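Notes from the Orkeck Documentary Club

Hello again, friends. The evenings are getting dark early enough that I no longer feel guilty about spending them in front of a screen, and I hope you feel the same, because we have a good one coming up.

Our next film is The Kettunen Sisters, directed by Lena Urbańczyk. It runs 83 minutes and we will be showing it on 2023-10-20, doors at seven, in the upstairs room at the Dratar. Those of you who came last January will remember that the stairs are steep and the heating has a mind of its own, so bring a sweater.

The film follows three sisters who grew up over their parents' restaurant and have not all sat down at one table since their mother's funeral. The oldest still runs the kitchen. The middle one moved abroad and married twice. The youngest, Grażyna Pawłowska, found a box of letters under the stairs that suggested their father had another family a few hours' drive away, and she is the one who asked Urbańczyk to come and film. I went in expecting a detective story and there is a little of that, with train rides and parish records and one very awkward phone call. Mostly, though, it is a film about people setting tables and clearing them again, and saying the important things while their hands are busy.
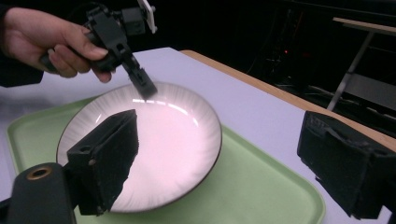 A round white plate on a pale green tray.

I watched it twice before writing this, once on my own and once with Marianna Michalski, who picked it for us and who has been after me about it since the spring. We argued the whole way home. She thinks the older sister is treated unfairly, that the camera waits for her to lose her temper and then stays too long when she does. I thought those were the kindest parts of the picture. There is a moment late on when she reads one of the letters out loud, stops, folds it up and goes back to chopping onions, and I could have watched her chop for another ten minutes. Marianna says I would watch anybody chop onions, and she may have a point!

The music is by Nadège Guillot, just a clarinet and a piano for most of it, and there are home movies too, in that lovely washed-out color. Some of the dialogue is in Finnish and Polish, with English subtitles all the way through.

Hemant Negi will lead the talk afterward — he teaches film editing and promises to keep it short, though we have heard that before. Tea and cake as usual. If you can bake, please let Marianna know so that we don't end up with four lemon loaves again.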